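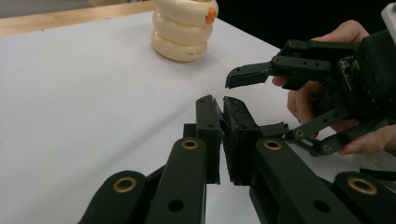
Section 4: Planting and Watering the Stornby Self-Watering Planter

Read this section in full before adding soil or water. It applies to the Stornby planter in the standard and tall sizes. Owners of the Grinholm wall trough should refer to Section 6, as the trough has a different overflow and must not be filled by the method given here.

4.1 Before you begin

Assemble the planter as set out in Section 3 and place it where it will stay. A planted and filled Stornby is heavy and should not be dragged by the rim. The base must sit level in both directions. If the planter leans, the float will stick against the side of the gauge tube and give a false reading.

You will need:
Potting mix suitable for containers
A watering can with a narrow spout
The wick cloth supplied in the parts bag
Plants in nursery pots no wider than the planting tray

Do not use garden soil. It packs down over the wick and stops water from rising to the roots.

4.2 Fitting the wick and tray

1. Soak the wick cloth in clean water for 10 minutes. Squeeze it once and leave it damp.

2. Thread the cloth through the slot in the planting tray so that equal lengths hang on either side. The stitched edge faces down.

3. Lower the tray into the planter until it rests on the inner ledge. The tray is seated correctly when it does not rock under light pressure from the palm.

4. Insert the gauge tube through the corner hole. Check that the float moves freely.

Caution: Do not trim the wick. A shortened wick will not reach the bottom of the reservoir, and the plants may dry out while the gauge still shows water.
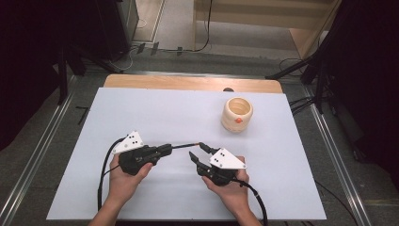
Do the plants need to be lifted out each time the planter is watered?

Plants remain in the tray at all times once they have been planted. Water is added through the fill opening beside the gauge tube, and the tray is removed only for the yearly cleaning described in 4.5.

4.3 Planting

1. Spread a layer of damp potting mix across the tray and press it gently around the wick.

2. Water the plants in their nursery pots and allow them to drain. Remove each plant and loosen any roots that circle the outside.

3. Set the plants so that the top of each root ball sits just below the rim of the planter. Small shrubs such as boxwood should be spaced so that their leaves do not touch at planting.

4. Fill the gaps with potting mix and firm it by hand. Do not tamp it with a tool.

5. Mix 35 grams of slow-release fertilizer into the top layer. Do not put liquid fertilizer in the reservoir at any time.

6. Water from above until the mix is evenly moist. The wick cannot draw water into dry soil, and the first watering must always be done this way.

Note: Seedlings and newly rooted cuttings should be watered from above until they are well established.

4.4 Filling the reservoir

1. Remove the cap from the fill opening.

2. Pour slowly until the float reaches the upper line. The standard reservoir holds 11 litres.

3. Stop when water appears at the overflow. A small amount of dripping after filling is normal.
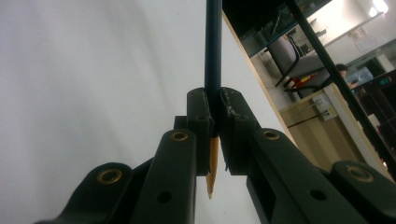
4. Replace the cap. An open fill tube allows mosquitoes to breed in the reservoir.

5. Wait until the float has dropped to the lower line before filling again. For most shrubs, leave the reservoir empty for a day or two between fillings so that air can reach the roots.

Caution: Where the planter stands on a balcony, confirm the permitted load with the building manager before filling.

4.5 Seasonal care

In cold regions, drain the reservoir before the first hard frost by removing the plug at the base. Leave the plug out over winter and store it with the cap. Damage caused by ice is not covered by the Skovex warranty. The reservoir may be put back into use in April, or later where frosts continue.

Once a year, lift out the tray with the help of a second person and rinse the reservoir with clean water. Every third year, flush the soil from above with 300 millilitres of water for each plant, repeated until the water leaving the drain runs clear. Replace the wick if it feels stiff or shows a white crust. Replacement wicks are sold under the Valdovinos parts label and fit both sizes.

Questions about this section may be directed to Kobina Tsikata, Product Support, Skovex. Warranty claims are handled separately by Heriberto Ochoa.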